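How to set up a folding station your coworkers will want to teach

Posted in: Packing floor, Automation
By Zuweira Atinga

If your packing room handles small quilted goods, you already know why people are so excited about getting help with the folding. I've been on the folding side at Nestov for years, and when we started teaching a robot to do the easy pieces I expected to be handed a manual and told to stay out of the way. Instead I got a pair of grippers to hold, and I have loved it! You fold the piece yourself through the grippers, the motion gets recorded, and the robot learns from your recordings. So the people who know the cloth are the ones doing the teaching.

What follows is how we run a teaching session, from clearing the table to saving the last take.

What you need

A table with a plain top
Two hand-held grippers, charged and paired
A bin for the pieces
A stack of one product only (don't mix on your first day)
One person to fold and one to keep the log

Step 1. Pick the right first product

Start with something thick enough to hold a crease. Quilted cloth is great for this. Thin jersey slides around and will drive you up the wall, so save it for later. A piece with a strap or a ring is fine as long as you decide up front where the strap goes, and everybody on the team does it the same way. We argued over that for most of a Thursday (strap on top won).

Step 2. Check the pads

Look at both finger pads before you touch any cloth. Ours have a dark, slightly fuzzy face that grips well and wears at the corners. A bit of fraying is okay. If a pad is loose, tighten it now, and run your thumb over the face to feel for lint.

Then practice the approach. Bring the fingers in low with the pads facing each other, lay one pad on the cloth, and press lightly before you pinch. New people nearly always pinch too early and come up with nothing, or with one layer out of three. 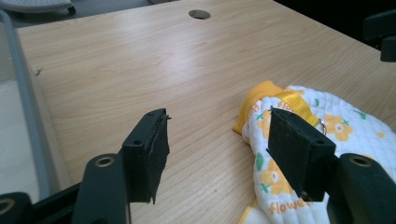 Right pad pressed down on a bunched piece, left pad still over bare wood.

Step 3. Fold slowly, then fold at your own speed

Do your first few at half speed. It feels silly, I know, but your wrists need to learn that they now end in two stiff fingers. After that go back to your normal rhythm. The recordings we ended up keeping were mostly the relaxed ones, where the folder had stopped thinking about the tool.

Three habits that helped us:

Keep the bin in the same spot for the whole session, far enough over that your left elbow is free.
Let go completely before you move to the next corner.
If you drop a piece, say "drop" out loud so the log keeper can mark it, and pick it up with the grippers. Those recoveries are worth having!
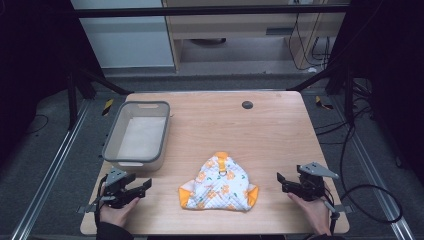 Photo: Zuweira Atinga / Nestov packing floor

Step 4. Log as you go

The log keeper writes down the take number, the product and one word for how it went: good, drop, or redo. Keep it that simple. Our first log sheet had 17 columns and people quit filling it in before lunch. Swap jobs when the folder's hands get tired, which for most of us is well before the hour is up.

We planned on 300 takes for our first product and finished with 305, spread over several shifts. Teaching time is paid at the regular rate and comes off the day's packing target. Get that settled in writing before you begin. If people have to make their numbers and teach too, they'll rush both.

Step 5. Talk about what happens to the jobs

Do this early, and do it with the whole crew in the room. Ours wanted to know who would still be folding in September and who would be watching a machine fold. Fair questions! What changed for us so far:

Plain quilted pieces are going to the robot cell bit by bit. Gift sets and anything with ribbon stay with people.
Two folders moved to checking, and they can stop the cell without asking anyone.
The folders who teach get their names on the product sheet, and they're the ones called in when the cell starts making sloppy corners.

Some of it is still being worked out. Checking is easier on the hands but quieter, and one of my friends asked to go back to the table after a couple of weeks. She went back, and now she teaches part of the time.

Step 6. Put everything away

Plug in the grippers, coil the cables off the floor, wipe down the table, and leave a note for the next shift with the last take number. If a pad needs replacing, tape the note to the gripper itself so it gets seen.

Next up: teaching the cell to fold pieces with two straps.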